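Sturkano House – Laundry and Linen Room Walkthrough
Checklist with comments
Completed by: Auður Frandsen
Period: February
Previous walkthrough: see the binder, if the binder has come back

Marks used: OK, FIX, WATCH, and N/A. The "Fine I guess" that somebody wrote in all the way down the last sheet is not a mark.

1. ENTRANCE AND FLOOR

1.1 Door opens fully and closes by itself
FIX. Opens fully. Closes by itself as far as the mop bucket, which has now been moved three times by me and moved back three times by persons unknown.

1.2 Walkway clear to the width of a cart
OK, once the bucket is out of it.

1.3 Floor dry, no curled mats
WATCH. Mat at the sink has one corner up. I flattened it with my foot and it rose again behind me. Replace it before someone meets it while carrying towels.

1.4 Light switches and bulbs
OK. The tube over the ironing corner takes its time coming on. Give it a moment before you report it dead.

2. WASHERS AND DRYERS

2.1 Hoses free of bulges and drips
OK on both washers. Shutoff valves turn by hand.

2.2 Lint screens cleaned after each load
FIX. Dryer one, clean. Dryer two produced a felt pad thick enough to hem. The sign above it says CLEAN ME in capitals and has been initialed by everyone on staff, so we can all read.

2.3 Exhaust duct connected and not crushed
WATCH. Connected. Slightly squashed where the dryer was pushed back against the wall. Pull it out a hand's width and leave it there.

2.4 Nothing stored on top of the machines
FIX. One box of hangers, one radio, one jar of loose buttons. The radio may appeal in writing.

3. IRONING AND HOT SURFACES

3.1 Iron cord undamaged, plug tight
OK.

3.2 Iron unplugged when not in use
OK at 7 a.m., OK at noon. I'm as surprised as you are.

3.3 Board stands level and locks
FIX. Locks, if you lean on it in the right place. New staff don't know the right place. The Drosness board in the upstairs closet is sound and is doing nothing, so swap them.

4. SORTING AND SMALL ITEMS

4.1 Surface clean and free of splinters before knits go down on it
WATCH. Run the back of your hand along the wood, slowly, with the grain and then across it. If it catches your skin it will catch a sock. Ribbed things are the worst for this: one pulled loop and the whole cuff puckers, and the owner will bring it to the desk between two fingers like evidence.

4.2 Pale knits kept apart from darks
OK. A beige rib doesn't look like much until it has been through with a navy bathrobe, and then it looks like less.

4.3 Socks and gloves turned right side out and toes checked
FIX. Reach all the way in. Rolled tips hold grit, coins, and on one occasion a whole cough drop.
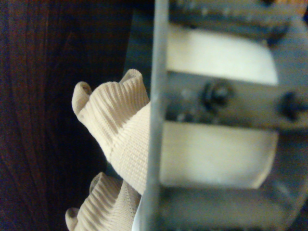 The same goes for anything that arrives balled up. Shake it out first and lay it down second. Last month a pair went into the wash still knotted together and came out clean on the outside only, and I had to write a note of apology on the good paper.

4.4 Unclaimed items dated and bagged
FIX. Bagged, yes. Dated, no. One bag says "old." I accept that it is.

4.5 Mending tin: needles and pins counted back in
OK. All 24 needles present. Whoever is doing this, please carry on.

5. DETERGENTS AND CHEMICALS

5.1 Containers labeled and closed
WATCH. The Skustitz stain remover has lost its label to the stain remover. Relabel in marker, on tape, on the side that doesn't get dripped on.

5.2 Bleach stored low and away from the other bottles
OK.

5.3 Scoop kept in the powder, dry
FIX. The scoop was in the sink. The powder now contains a coffee cup, which is a fair solution and also somebody's cup.

6. SHELVING AND LOADS

6.1 Shelf limit posted and observed (80 pounds per shelf)
FIX. Posted. The middle shelf is carrying all the winter blankets and has begun to smile. Move half of them down.

6.2 Heavy items below waist height
WATCH. Apart from the blankets, yes. The spare curtain rods are up high and roll.

6.3 Step stool available and stable
OK. Rubber feet replaced by Grímsdóttir after my last comment, for which thanks.

7. EMERGENCY

7.1 Extinguisher in place, gauge in green
OK. No longer being used to dry a cap.

7.2 Smoke alarm tested
OK. Loud. Warn the front desk next time, as they have asked me to mention.

To be fixed before the next walkthrough: 1.1, 2.2, 2.4, 3.3, 4.3, 4.4, 5.3, 6.1.
Copies to the front desk and the inside of the linen room door. Please don't hang anything over it.

A.F.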